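The Folding Table, Reconsidered
Gallery: October
Words and pictures by Evanthia Tsolakis

I have never believed in folding systems. I have bought two books on the subject, sat through a Trekis evening class that cost me 18 pounds and a parking ticket, and still own a chair whose only job is to hold clothes. So when Benedikt Egger told me that a dedicated table would change how I felt about laundry, I said I would look at it and make up my own mind.

His argument runs like this. Clothes pile up on beds and sofas, where they get sat on and go back in the wash. Give them a hard, pale, flat surface of their own, against a wall, and you will see what you have and deal with it. He has read somewhere that a household handles 2,953 garments a year. I asked where he read it and he changed the subject.

What follows is a small gallery with my remarks. Readers who want before-and-after pictures with everything in neat squares should try the Drimico people, who do that sort of thing very well and presumably have no children.

1. The heap

Lime green, red-orange and white, all in one go on the white top, with a paler towelling piece tucked in under the green. The red knit has a stitched hem, and a hem is usually where I start, as it gives you a straight line to work from. I can't say the table is doing much for it so far. A crumpled jumper on a bed and a crumpled jumper on a table strike me as the same problem at two different heights.

I would also question the power strip. If a surface is meant for clothes, then plugs and cables belong somewhere else, and the black cable looping down the side is just the sort of thing a sleeve catches on. Benedikt says it's handy for the iron. I say put the strip on the wall.
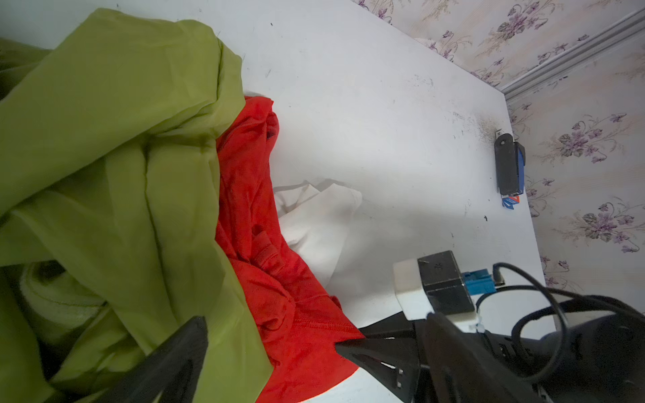
2. The awkward one

Every wash has one. In mine it's a scarf, bought at Baumgartner in a sale, that slides off whatever you put it on. Knitwear stays where you leave it and towels more or less fold themselves, but thin, slightly see-through stuff has no opinion about where its corners are.

The advice in the Omatwood leaflet is to lay a piece like this out flat, smooth it from the middle and fold in thirds. Fine, if you have 40 minutes and a still room. I tend to hang it over a door and call it done. Rolling works too, though the leaflet is sniffy about rolling.

I will give the white surface one thing: it shows up dirt. You can spot the specks and wipe them away before they end up in the fabric. Whether that is worth giving up a corner of a room for is another matter, and the floral wallpaper, which I did like, gets no say in it. 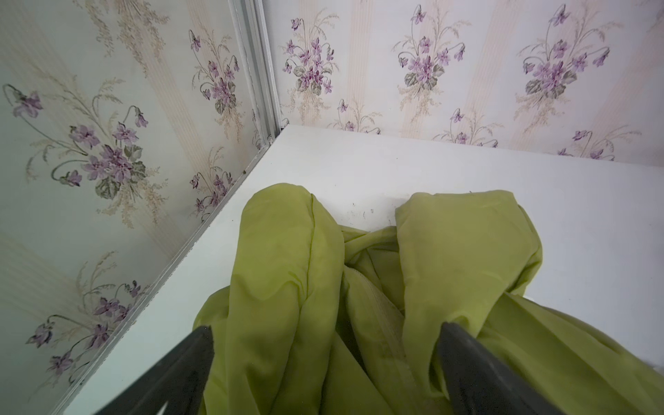 Lime green, bunched up in the corner. Seam showing, a twist in the middle, and not a fold I would put my name to.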